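Print this page | E-mail this article

3.2 Sorting citrus at home

I should say up front that I came to this part of the study as a fruit eater and not much of a fruit scientist. Weidong Ye and I wanted to know how people at home decide which orange to eat first, and the answers we got in the Stolleck interviews were all over the place. Some people go by color, some by weight in the hand, and a good number just grab whatever is closest. So for the home sorting sessions we gave 16 households the same kind of mixed bag and asked them to lay the fruit out on any soft surface they liked and put it in eating order.

I loved how differently people set this up! We got couches, beds, a folded bathrobe, one ironing board. Towels were the big favorite (they stop the fruit from rolling, and you can shake the whole thing out afterward), and I ended up using one myself when I ran through the task in January before we sent out the instructions. Color turned out to be a messier cue than I'd hoped. Oranges from a single bag can run from yellowish to a really deep orange, and shape doesn't sort them cleanly either - see Figure 3. 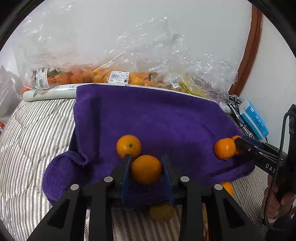 Figure 3. Mixed citrus on and beside a purple towel over a striped quilted cover. Note the lighter fruit with the green stem button and the deeper orange, slightly flattened one at the right.

The flattened kind gave our households the most trouble. People kept telling us it "must be a mandarin" and moved it to the front of the line, even when they had already said they were sorting by color. Yichen Feng, who coded the recordings for us, started marking these moments as shape overrides, and the name stuck. The stem end mattered more than I expected too. A green button was read as a sign of freshness in most homes, so those fruits got pushed back to be eaten later, and a dark stem point had the opposite effect.

We left out the fridge question on purpose. Gunawan's earlier survey covers cold storage well, and I didn't want to ask people to clear a drawer for us on top of everything else. I do wish we had asked who in the house does the peeling - several people brought it up without any prompting, and it clearly shapes which fruit gets picked for the kids. That will have to wait for the Wukenik follow-up.

We use cookies to remember your reading preferences. Accept | Manage settings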